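Sorting and Checking Donated Plush Toys on a Belt Line
Fliltell Toy Reuse Program - Procedure for Sorting Staff
Revised 11/30/24 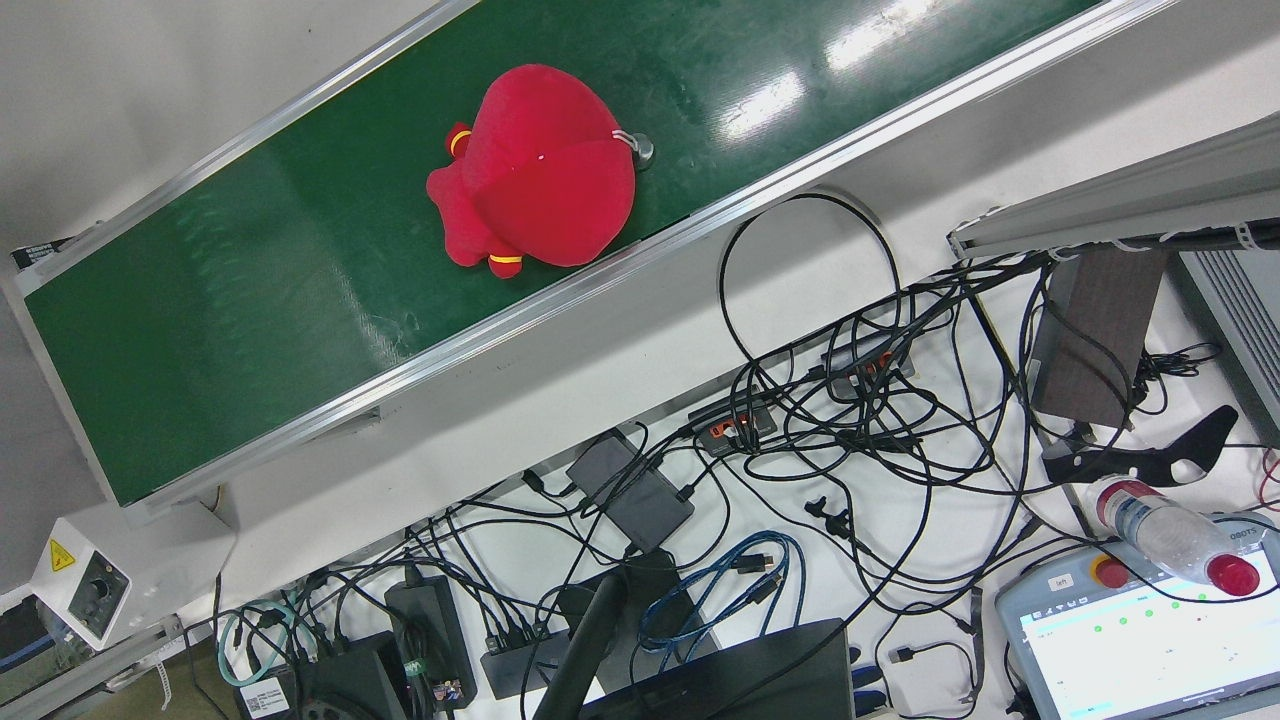
Red plush toy on the green sorting belt, resting on its side.

Purpose

This procedure sets out how donated plush toys are to be received, inspected, cleaned and packed at the Fliltell sorting room. It applies to all soft toys without batteries or electronic parts. Toys with sound boxes, lights or motors are handled under the separate procedure for powered toys and must not be placed on the plush line.

Before you begin

Each station requires the following:

A pair of blunt-nosed scissors
A seam ripper
A soft-bristled brush
Lint roller and spare sheets
White cotton cloths
Grey tubs for repair, green tubs for washing and a lidded bin for discards
Tie-on tags and a pencil

Wipe the belt with a damp cloth and allow it to dry fully. Coloured lint from the previous load transfers easily to pale fabric. Scuff marks on the belt surface are acceptable. Sticky residue is not, and must be removed before the first toy is loaded.

Cables and power supplies on the bench beside the belt are to be left as found. Keep wet cloths, open bottles and loose stuffing off that bench.

Step 1. Load the belt

Place toys one at a time, leaving a clear space of at least 30 cm between them. Lay each toy on its side so that the seams along the body can be read without turning it. Long limbs, ribbons and cords should be laid inward, away from the side rail.

A load consists of no more than 110 toys. Larger donations are to be divided and tagged as separate loads.

Step 2. Inspect the seams

Stop the belt before handling a toy. Run a thumb along every seam, pressing lightly. Toys made from several panels, such as those with rounded, segmented bodies, have more joins than a simple two-piece toy and take longer to check. Pay particular attention to the points where limbs meet the body.

An opening shorter than the width of a fingertip may be repaired. Place the toy in a grey tub with a tag marking the location. Where the fabric itself has torn or worn thin, discard the toy.

Step 3. Check attachments

Rings, loops, clips and other fittings require a separate check. Hold the toy firmly and pull the fitting in each direction. If it moves against the fabric, or if any edge feels sharp, the fitting must be cut away and the opening closed by hand. Record the removal on the tag.

Bands and trims around the arms or legs should lie flat and be secured along their full length. A trim that can be slid off the limb is to be removed.

Eyes and noses are tested in the same manner. Hard eyes that turn in their sockets are not repaired.

Step 4. Test for colour

Strongly coloured fabrics, reds and dark blues especially, may bleed in the wash. Dampen a white cloth, press it against an inconspicuous part of the toy and hold it there while counting to 17. If colour appears on the cloth, tag the toy "wash alone".

Step 5. Wash and dry

Place each toy in a mesh bag and wash in cold water on the gentle cycle, using the Gostari unscented liquid supplied. Do not add fabric softener. Reshape by hand and dry on the racks. Toys may be packed only when the centre of the stuffing is dry - press firmly through the thickest part of the body to confirm.

Step 6. Pack and label

Pack finished toys in clean cartons lined with paper. Do not compress them to close the lid. Mark the carton with the load number and the destination, Genosen or Wongsuwan. Any carton weighing more than the handling limit posted at the door must be repacked.

Records

Enter the totals for each load in the register before starting the next. The line processed 780 toys in September, and the storage shelves are arranged for a similar monthly volume. Loads left unfinished at the end of a shift are to be covered and tagged with the last step completed.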